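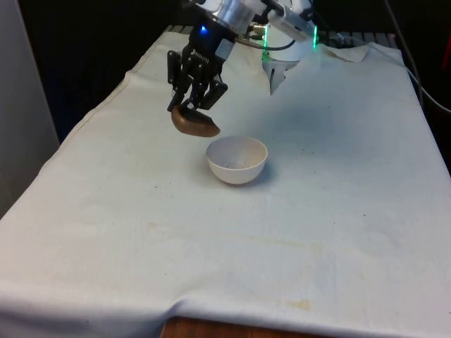
Page 7 of 24

Soaking dried beans: discard the water?

The kitchen guide issued by the Mendholm center instructs members to discard soaking water. May it be kept for cooking?
Samah Fawzy, 10/7/21

Ait Ali
The water should be discarded and the beans rinsed. Red kidney beans must then be boiled hard for at least ten minutes — a slow cooker alone is not sufficient.

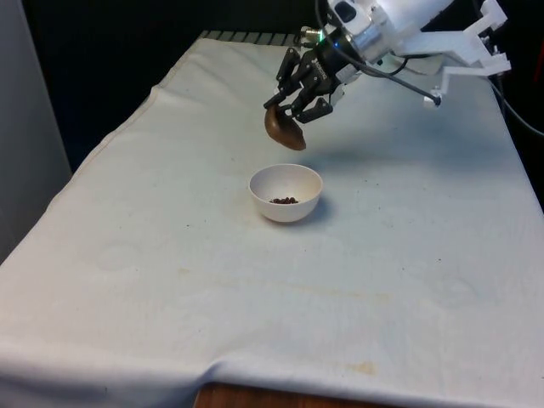
Beans in a white bowl, with a wooden scoop.

Pistgate
We keep ours. No complaints received.

Stistcombe
Members are advised to follow the first reply. Older beans may require a longer soak, and salt may be added at the start.

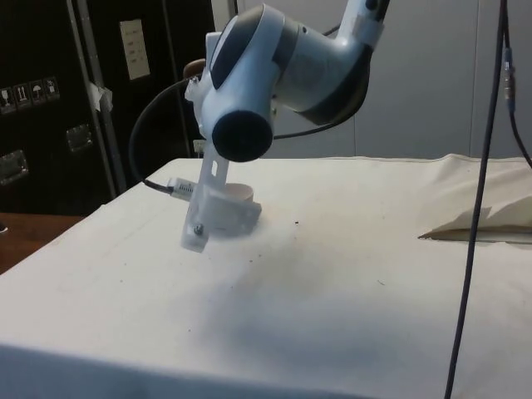 Table with off-white cloth.

Replies closed in August.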